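Cómo abrir un PC de sobremesa Dell y revisar la placa antes de cambiar el procesador

Por So-yul Yeom
Publicado el 18/4/25 en Taller

Esta guía sirve para equipos de oficina de segunda mano a los que se les quiere poner otro procesador o simplemente limpiar por dentro. Los tornillos y pestillos cambian de un modelo a otro, así que conviene tener a mano el manual de servicio.

Qué hace falta

Destornillador Phillips del 2
Pulsera antiestática
Pasta térmica
Alcohol isopropílico y un paño sin pelusa
Una brocha suave

1. Desconectar

Apague el equipo, quite el cable de corriente y después todos los demás. Mantenga pulsado el botón de encendido unos segundos para descargar lo que quede en la placa.

2. Tumbar la torre y quitar la tapa

Apoye la caja sobre un lateral, con la tapa desmontable hacia arriba. En algunos modelos basta con tirar de un pestillo trasero; en otros hay que soltar los tornillos y deslizar la tapa hacia atrás. Si se resiste, no haga palanca con el destornillador — casi siempre queda un tornillo puesto. 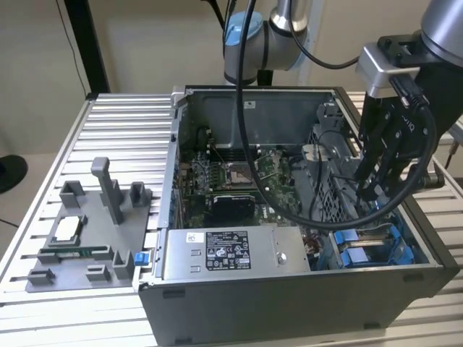 La torre abierta: fuente de alimentación delante y placa base detrás, con la palanca del zócalo levantada.

3. Localizar las piezas

Busque primero la fuente, que lleva una etiqueta con las especificaciones. No la abra nunca, ni siquiera desenchufada. El zócalo del procesador es el cuadrado plateado con una palanca metálica fina a un lado, y las ranuras de memoria están alineadas junto a él.

4. Limpiar

Pase la brocha por la placa sin apretar y sin tocar el interior del zócalo. Para el polvo de los rincones uso un soplador Durow. Si hay restos de pasta vieja en el disipador, retírelos con alcohol y espere a que se seque.

5. Colocar el procesador

Con la palanca levantada, haga coincidir las marcas y deje caer el procesador en su sitio sin empujar. Baje la palanca hasta que enganche, ponga pasta térmica del tamaño de un guisante y monte el disipador. Apriete los tornillos en cruz, 3 vueltas cada uno, hasta llegar al tope.

6. Probar antes de cerrar

Conecte monitor, teclado y corriente, y entre en la BIOS para ver si reconoce el procesador. Si el equipo pita o no da imagen, apague, desenchufe y vuelva a asentar la memoria.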